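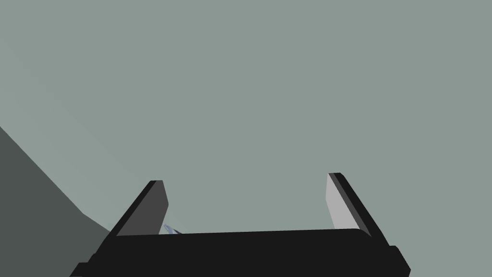
Shaohua Yin wrote:
I would drop rule 7 as it stands. It says an episode may not start unless the target object is fully in the wrist view, and that will throw out far too many good starts. A real arm gets parked wherever the last job left it. If we only keep starts where the object is neatly between the fingers, the policy never learns to go and find anything. I'd replace it with: the object must be somewhere the fixed camera can see, and the wrist view can be whatever it is.

dmarchbank
Quoting the draft for people who haven't opened it:

7. At the first step the target object shall be in view of the wrist camera.

It doesn't say fully. I wrote it, so the vagueness is my fault. What I meant was that the wrist view should contain some of the target, so that a reviewer can tell the two cameras agree with each other. We had a batch in July where the wrist camera had been mounted with its offset in the wrong units and it was days before it got noticed, since plenty of the wrist views were plain backdrop anyway.

pell_k
"Some of the target" is worse. With a start like the one in the opening post you have an open gripper, a lot of grey-green and a bluish-white sliver by the base of the left finger. Does that pass? I would say it passes on the letter and fails on the purpose. You can't tell what the thing is from the wrist view.

dmarchbank
It passes as I wrote it. I'm not sure it should.

Shaohua Yin wrote:
It should pass, and so should the same start with no sliver in it. The check on the camera mount is a different rule and should be done once per scene file, before any episodes are run. Don't use the episode rules to catch set-up faults.

oldham_bob
Agree with Shaohua on keeping them apart. On the line at Darnard we had a sheet for the cell and a sheet for the job and they were never on the same clipboard. Cell sheet gets signed when something in the cell changes. Job sheet gets signed every run. When people tried to put cell checks on the job sheet they got ticked without being looked at, because by the tenth run you know the answer.

tamsinw
Different situation though. Real cells don't change when someone pulls a new version of the scene repo. Ours do. In Plornis a scene can pick up a new gripper model without the scene file itself being touched, and then the palm sits lower or the fingers are longer and the wrist view is different. So "once per scene file" isn't enough. It would have to be once per scene file and gripper model and simulator version.

oldham_bob
Fine, that's what "when something changes" means.

tamsinw
It is if somebody knows it changed.

dmarchbank
Could we have the run script write down the three versions and refuse to start if the combination hasn't been signed off? Plirkidon already stores the versions in the episode header, it just doesn't compare them with anything.

pell_k
That I would support. Suggested wording:

3a. No episode shall be recorded on a combination of scene, gripper and simulator version that has not passed the mount check.
3b. The mount check shall be repeated when any of the three changes.

And then the mount check needs writing, which nobody has done.

Shaohua Yin wrote:
I have one we use. Put a marker block at a known place, close the gripper over it, open it, and compare where the block lands in the wrist view with where it should land. Do that at 7 places on the table. I can tidy it up and post it.

hgrl
Please do. Can I also ask that the check covers lighting? The two finger pads in our scenes are the same grey in the model and they render nothing alike. One inner face comes out charcoal and the other comes out pale grey, you can see it in the first post as well. If someone moves the light the pads swap over. I don't know if that matters for training but it bothers me that there's no rule either way.

dmarchbank
It's meant to be covered under rule 12, lighting to be varied between episodes.

hgrl
Rule 12 says "should". Our group read it as optional and kept the one light for the whole of the first set.

dmarchbank
Right. "Should" is a recommendation in that document and "shall" is a requirement. It's in the first paragraph. I accept most people skip the first paragraph.

kettleby
Then put the word "optional" or "required" next to each rule. I've been in this field long enough to have read a lot of documents that lean on shall and should, and I still get it wrong when I'm in a hurry. People whose first language isn't English get it wrong more.

oldham_bob
Every standard I've ever worked to uses shall and should. If we go our own way then the first person who comes to us from a safety background will misread it in the other direction.

kettleby
Nobody is going to be misled by the word "required", Bob.

oldham_bob
No, all right. Have both.

pell_k
Back to 7. I don't think splitting out the mount check settles it. There's a second reason for wanting the object in view and that's the people doing the labelling. When a labeller opens an episode and sees gripper and backdrop, they skip it as a fault. In our last review 17 episodes out of 40 were marked bad at the first step and then turned out to be perfectly sound once we played them through. That's a lot of waste, and a lot of re-checking.

Shaohua Yin wrote:
That's a training problem for labellers. The guidance should tell them to play the episode before marking it.

pell_k
The guidance does tell them. They have a queue to get through.

tamsinw
Show them the fixed camera first, then. The Zheng viewer opens on the wrist view by default and it's the worst one to judge from. You have the palm bar across the bottom, two fingers, and whatever is left over. From a wrist view alone I often can't say whether a dark flat area at the side is the table or a wall. On the fixed camera it's obvious.

hgrl
Seconded, I've had exactly that argument over a grey slab in the corner. Two of us, twenty minutes.

kettleby
Suggested new rule, required:

An episode shall not be rejected on the wrist view alone.

dmarchbank
I like that and will add it. Does anyone object?

lw_fenn
I do, slightly. If the wrist view shows the gripper passing through the table you don't need the other camera to reject it.

tamsinw
You do, though. A finger that looks sunk into a surface from behind may just be in front of it. Same as the point about the slab. I would want the contact log or the fixed view before calling it.

lw_fenn
OK, contact log or fixed view. Not wrist alone. I withdraw it.

pell_k
Can I try a compromise on 7?

7. (required) At the first step the target object shall be in view of at least one fixed camera.
7a. (optional) A share of episodes should start with the target in the wrist view. The share shall be stated in the data sheet.

So Shaohua gets the awkward starts and I get a number I can hold people to.

Shaohua Yin wrote:
I can live with 7. On 7a, "in the wrist view" has the same fault as before. A corner of something tucked behind the palm is in view. Either give a fraction of the object or ask that its centre be in the image.

pell_k
Centre in the image, then, and not hidden behind the gripper.

tamsinw
Centre in the image can be computed. Not hidden behind the gripper needs the mask as well, but we store the mask, so yes.

oldham_bob
You have a "shall" inside an optional rule there.

pell_k
Meaning if you do it, you have to state it. And if you don't, you state nought.

oldham_bob
Then the stating is required and should be its own line.

pell_k
Fine. 7b.

kettleby
While we're at it, rule 9, gripper open at the start. Required or optional? We've been treating it as required. Every episode starts with the jaws fully apart and nothing held.

lw_fenn
Required. If it starts closed, the first thing the policy learns is to open, and you end up with arms that flap open before every reach whether or not they need to.

Shaohua Yin wrote:
I have seen the opposite. With every start fully open, ours would freeze if it was started half closed. I would vary it and record the width.

lw_fenn
Was that with the old controller? The freeze was a controller fault for us.

Shaohua Yin wrote:
Possibly. I'd have to look. We changed both in the same month.

dmarchbank
I'm going to leave 9 as optional with the width recorded, and put a note that we didn't agree. I would sooner publish a rule marked as unsettled than hold the lot up for it.

lw_fenn
Put my name to the note then. I think it should be required for pick tasks at least.

dmarchbank
Will do. So far I have: 3a and 3b in, 7 rewritten, 7a and 7b in, no rejection on the wrist view alone (will be rule 31 unless I renumber), required or optional printed next to each one, 9 left open. Rule 12 becomes required. Shaohua to send the mount check.

hgrl
Please don't renumber. We've got the old numbers in our scripts.

dmarchbank
31 it is.

kettleby
Does 12 becoming required apply to sets already recorded? We can't go back and relight ours.

dmarchbank
No, new sets only. Old sets say in the data sheet that the lighting was fixed.

Shaohua Yin wrote:
Mount check is in the shared folder under drafts. Step 4 assumes the marker block is a cube. If yours isn't, tell me what you've got and I'll change the wording.

tamsinw
Ours is a cylinder.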